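Virkine Tabletop Recording Station

Single-arm station for collecting pick-and-place demonstrations
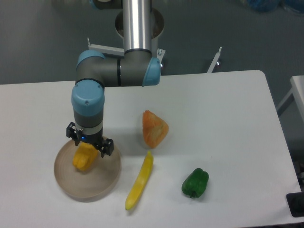 Yellow pepper and bowl, with mixed produce on the white worktop.

The Virkine station is a complete bench for recording manipulation examples. It is sold to laboratories and product teams who need demonstration data for training a policy and would prefer not to build the recording side themselves. The station comes with the arm, a two-finger gripper, a white worktop, the cameras and the Tredutine recording software.

What it records

Each recording is called an episode. An episode starts when the operator presses the left pedal and ends when they press it again. Between the two, the station stores the joint positions, the gripper opening, the operator's commands and the video from each camera, all on one clock. The written task instruction is saved with the episode, for example "put the yellow pepper in the bowl".

Joint and gripper data are stored at a fixed rate of 20 samples a second. Video is matched to the same rate when the episode is closed, so there is no separate alignment step before training.

Episodes that go wrong can be kept or thrown away. Pressing the right pedal marks the episode as failed and asks for a reason from a short list: dropped, missed, wrong object, operator error, other. Failed episodes go into their own folder and are left out of an export unless you ask for them.

Operating the arm

The operator moves the arm with a hand controller. Wrist rotation follows the hand, and the trigger sets the gripper opening in proportion to how far it is pressed. A second control mode, hand guiding, lets the operator hold the arm and move it directly. Hand guiding is useful for checking reach and setting the home position. We don't recommend it for recording, as the operator's hands and sleeves end up in the video.

New operators should allow a morning to get used to the controller. Most people find height hardest to judge at first, particularly over a bowl or a tray. The practice mode runs the full task list without saving anything.

Task packs

A task pack is a list of instructions with an object list and a layout plan. The software shows the operator the next instruction and where to place the objects before the episode starts. Layouts are changed between episodes so that the trained policy does not simply learn one position.

The Produce pack contains 167 instructions covering fruit and vegetables, bowls and plates. It includes single moves, moves with other items left on the table, and sorting by colour or kind. Produce is not supplied. Real or model items can be used, but they should not be mixed within one session, and the type used should be entered in the session notes.

The Kitchenware and Small Parts packs are sold separately. You can also write your own pack in a spreadsheet and load it from the Sessions page. The column headings are given in the manual.

Worktop and lighting

The worktop is plain white so that objects stand out and spills are easy to see. Wipe it with a damp cloth between sessions. Avoid solvent cleaners, which leave a shine that shows up in video.

Keep the lighting the same throughout a session. If the room has windows, draw the blinds or record the time of day in the notes. The software warns you if the brightness changes by more than the set limit between one episode and the next.

Export

Data can be exported as a folder of plain files or in the Zerkatton format, which most of our customers use. A session of 360 episodes will normally export overnight on the supplied computer. Exporting can be paused while you record and continues when the session is closed.

Each export includes a summary sheet with the number of episodes per instruction, the failure reasons and the name of the operator. Names can be replaced with codes before the data leaves the building.

In the box

Arm with base mount
Two-finger gripper
White worktop and frame
Set of 4 cameras with mounts and cables
Hand controller
Foot pedals
Recording computer with Tredutine installed
Produce task pack
Printed manual

Options

Kitchenware task pack
Small Parts task pack
Spare gripper fingers, sold in pairs
Second operator licence
On-site training day

Installation

The station needs a level floor, a wall socket and clear space on all sides of the arm's reach. Two people are needed to lift the arm on to its mount. Camera calibration is done with the printed board from the manual pocket and should be repeated whenever a camera or the table has been moved.

Stations ordered with the Havlíček base mount are supplied with a different bolt set. Please say which mount you need when ordering.

Orders and questions

For prices, lead times and sample episodes, contact Ánh Đàm in the sales office. Sample episodes are free of charge and can be opened without a Tredutine licence. The next price list comes out in January.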